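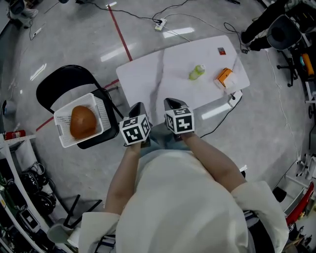
Basket on the folding chair, bottle, orange box and packet still on the table.

Wooden bowl in a perforated basket: bowl first or last?
Posted by Diarmuid Quinlan, May 31, 2020

I am clearing a small white table with a marble pattern. Everything on it has to go into one white plastic basket with square holes, which I keep on a folding chair next to the table. The largest item is a round wooden bowl. The rest is small: a bottle with a white cap, an orange box, a flat packet.

The bowl takes up most of the basket. Open side down, it leaves no usable space on top. Open side up, the small items sit in it but roll against each other when I carry the basket. The basket goes on a shelf 12 inches high, so stacking above the rim is limited. Which order is correct?
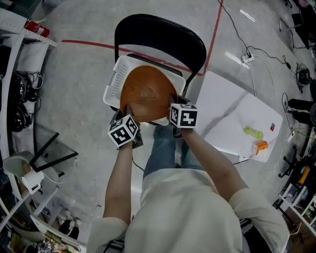
Bowl held by the rim over the basket.

Mafalda Bragança
Open side up, bowl first. Hold it by the rim on two opposite sides and lower it level. If one side goes in ahead of the other it can wedge against the basket wall. Then put the bottle in upright if it will stand, with the box next to it as a stop. The packet goes flat between the bowl and the basket wall — there is usually a gap at the corners.

If the bottle will not stand, fold a dish towel into the bottom of the bowl. Check the cap before you carry it. Untreated wood stains, and a leak on an oiled bowl is not much better.

Malachy Tully
get a bigger basket

Cathal Rafferty
Agree with Mafalda on the order. I would also move the basket off the chair before loading anything heavy. A folding seat can slope toward the back and a smooth plastic base will slide on it. Mine went over with 10 jars in it. Use the table once there is room, and keep the cable on the floor away from where you stand to lift.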